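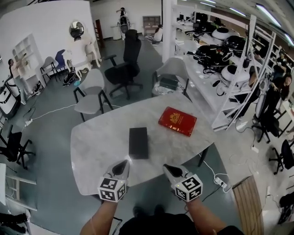

How often does a shared work table need to be cleared?

Once a day, at the end, and only down to the things somebody will want in the morning. Clearing it every hour is a hobby.

I have read a lot of advice on keeping a table tidy and I don't believe most of it. It usually ends with you buying a box. The box then sits on the table, so now you have the mess and a box. Last December I spent $200 on a set of matching desktop trays from a shop called Cuypers, and by spring they were holding dead pens and a single glove. What follows is the short list of tips that held up for me. Your table may disagree.

Leave one book out, if you must

A hardcover left on the table is fine. Two are a pile, and a pile attracts mail. If it has been lying there for a month and you still can't say what chapter you're on, put it back on the shelf.

Wiping a marble-look top

I don't know what your top is made of and neither do most of the people selling sprays for it. A pattern printed on a board and a slab of real stone can look alike from standing height. Start with a damp cloth and one drop of dish soap, then a dry cloth. That takes care of nearly everything. Vinegar gets recommended all over the place and I'd keep it away from anything that might be real marble, as acid dulls it. Check for streaks from a low angle, toward the light. From straight above, the glare hides them.

The tissue box

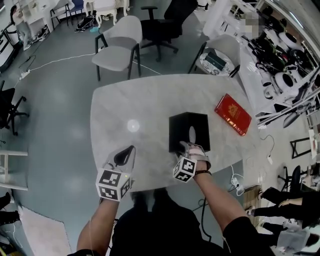
Photo: Sølve Isaksson

A square tissue box with a cover is the one container I'll defend. It has a small footprint, it has a job, and it doesn't invite people to drop keys in it. Black shows dust, whatever the label says, so run the cloth over it when you do the table. Keep it back from the corner where people put their elbows.

Maham Jatoi wrote in to say a strip of non-slip shelf liner under the box lets you pull a tissue with one hand. I tried it. It works if the box has some weight to it. With a nearly finished box the whole thing still lifts up, liner or no liner.

Cords on the floor

Cord covers, cord clips, cord sleeves, cord boxes. I've bought them all and the only one I still use is the cheap hook-and-loop tie. A power strip near a table leg is handy as long as it's out of the walking path and away from where a chair rolls. Don't run the cord under a rug to hide it. It can overheat, and you won't see it wearing through. Don't plug one strip into another, either.

Chairs are not shelves

Put a box on a chair "for now" and you've lost a chair. Verna Quintanilla's rule is that anything left on a seat at closing time goes on the floor by the door. I thought that was harsh and I've come around about halfway. It clears the seat. It also gives you something to trip over.

Open metal shelving

Good for bulky things, bad for straps and loose cable, which work their way through the gaps and snag on the shelf below. Coil each cable on its own and tie it. Heavy stuff goes low. I'm told bins solve this. See my remarks on trays.

Comments are open until 13 October 2024. Please don't send me links to organizers.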